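Die Snackkiste im Aufenthaltsraum: was reinkommt, was rauskommt, wer nachfüllt

Rundbrief Standort Vustidstead, 06/05/2020

Seit dem Umzug aus dem Altbau gibt es im Aufenthaltsraum keinen Automaten mehr. Der Vertrag mit Castia lief aus, und für eine neue Aufstellung hätte der Anbieter eine Mindestabnahme verlangt, die wir mit unserer Belegschaft nicht erreichen. Übergangsweise steht deshalb ein offener Karton mit kleinen Packungen auf dem Tisch. Aus der Übergangslösung ist inzwischen ein fester Bestandteil der Pause geworden, und in den letzten Wochen kamen dazu so viele Fragen, dass wir die Regelung einmal vollständig aufschreiben.

Das Prinzip ist einfach. Jede Abteilung zahlt monatlich in die gemeinsame Kaffeekasse ein, und ein Teil davon ist für die Kiste vorgesehen. Im vergangenen Quartal waren das 330 Euro. Davon werden Kekse, Riegel, Nüsse, Cracker und etwas Süßes gekauft. Wer sich etwas nimmt, muss nichts extra bezahlen und nichts aufschreiben. Eine Strichliste hatten wir in den ersten Wochen, sie wurde aber kaum geführt und ist deshalb wieder abgeschafft.

Eingekauft wird bei Mrema, weil dort auf Rechnung geliefert wird und kleine Mengen möglich sind. Die Lieferung kommt alle zwei Wochen und wird am Empfang abgegeben. Bitte die Kartons dort nicht selbst öffnen, auch wenn es eilig ist. Der Lieferschein wird zuerst mit der Bestellung verglichen, danach kommt die Ware in den Vorratsschrank neben der Spüle. Zweimal fehlten Packungen auf dem Lieferschein, und im Nachhinein ließ sich nicht mehr klären, ob sie nie angekommen waren oder schon jemand zugegriffen hatte.

Aus dem Vorratsschrank wird die Kiste bei Bedarf aufgefüllt. Zuständig ist immer die Abteilung, die in der betreffenden Woche auch den Küchendienst hat. Der Plan hängt wie bisher an der Innenseite der Schranktür. Nachgelegt wird nur so viel, dass alle Packungen noch in den Karton passen und man sieht, was da ist. Ein Berg, bei dem man erst graben muss, führt dazu, dass die unteren Sachen liegen bleiben und irgendwann zerdrückt sind.
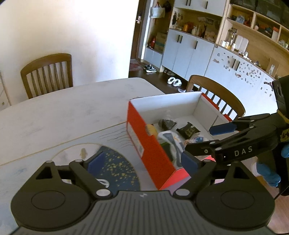 Beim Nachfüllen gilt die Reihenfolge, die man aus jedem Laden kennt: Altes nach oben, Neues nach unten. Dabei bitte das Haltbarkeitsdatum ansehen. Was innerhalb der nächsten Woche abläuft, kommt ganz nach oben. Was bereits abgelaufen ist, wird aussortiert und auf das untere Brett im Vorratsschrank gelegt. Vieles davon ist noch einwandfrei, und wer möchte, kann es von dort auf eigene Verantwortung mitnehmen. Am Monatsende wird das Brett geräumt.

Leere Verpackungen gehören nicht zurück in die Kiste. Das klingt selbstverständlich, kommt aber regelmäßig vor, vor allem bei Mehrfachpackungen, aus denen der letzte Riegel entnommen wurde. Folien und beschichtete Tüten kommen in den gelben Sack, die Umkartons flach gefaltet ins Altpapier. Angebrochene Packungen bitte ebenfalls nicht zurücklegen. Wer nur die Hälfte isst, nimmt den Rest mit an den Arbeitsplatz oder beschriftet ihn mit Namen und stellt ihn in den Kühlschrank.

Lose Ware ist bis auf Weiteres ganz gestrichen. Die Schalen mit Erdnüssen und Salzgebäck, die früher bei Besprechungen auf dem Tisch standen, wird es vorerst nicht mehr geben. In der Kiste liegen ausschließlich einzeln verpackte Sachen. Vor dem Zugreifen bitte die Hände waschen und nach Möglichkeit nur das anfassen, was man dann auch nimmt. Im Aufenthaltsraum dürfen sich zurzeit nicht mehr als 20 Personen gleichzeitig aufhalten. Wer nur schnell etwas holen will, wartet bei vollem Raum bitte kurz im Flur.

Mehrfach wurde nach Allergien gefragt. Weil die Packungen aus den Umkartons genommen werden, fehlt bei manchen Sorten die Zutatenliste, denn sie ist nur außen auf dem Karton aufgedruckt. Künftig wird diese Seite des Umkartons ausgeschnitten und in die Klarsichthülle an der Schranktür gesteckt. Kolleginnen und Kollegen mit Nussallergie empfehlen wir trotzdem, im Zweifel auf etwas anderes auszuweichen. Eine getrennte Kiste ohne Nüsse wäre möglich, wenn genügend Bedarf besteht. Bisher liegen dazu zwei Meldungen vor.

Auch zur Auswahl gab es Rückmeldungen. Am schnellsten sind die salzigen Sachen weg, am längsten bleiben die Fruchtriegel liegen. Die Fruchtriegel werden deshalb mit der nächsten Bestellung halbiert, dafür kommen mehr Cracker. Schokolade bestellen wir in den warmen Monaten nur in kleiner Menge, weil der Raum zur Südseite liegt und der Tisch ab Mittag in der Sonne steht. Ab September wird die Menge wieder erhöht. Gewünscht wurde außerdem frisches Obst. Dafür holen wir gerade ein Angebot von Dandow ein, die schon die Kollegen im Lager beliefern. Entschieden ist noch nichts, denn der Preis hängt davon ab, ob beide Gebäude gemeinsam bestellen können.

Ein Wort noch zum Tisch. Er wird jeden Abend abgewischt, und dafür muss er frei sein. Tassen, Zeitschriften und Brotdosen, die nach Feierabend noch dort stehen, werden auf die Fensterbank geräumt. Die Kiste selbst kommt über Nacht in den Schrank und wird morgens vom Küchendienst wieder herausgestellt. Wenn der Karton an den Rändern einreißt oder Flecken bekommt, darf er ohne Rückfrage gegen einen anderen aus der Lieferung getauscht werden. Passende Kartons stehen zusammengelegt hinter dem Altpapier. Eine Kunststoffbox hatten wir überlegt, sie müsste aber regelmäßig gespült werden, und dafür hat sich bisher keine Abteilung gemeldet.

Wünsche für die nächste Bestellung bitte auf den Zettel am Vorratsschrank schreiben, möglichst mit Sorte und Packungsgröße. Einträge wie »mehr Gutes« helfen beim Einkauf leider nicht weiter. Der Zettel wird jeweils am Tag vor der Bestellung abgenommen, spätere Einträge gelten für die darauffolgende Lieferung. Fragen zur Kaffeekasse beantwortet wie gewohnt die Verwaltung im ersten Stock, vormittags auch telefonisch.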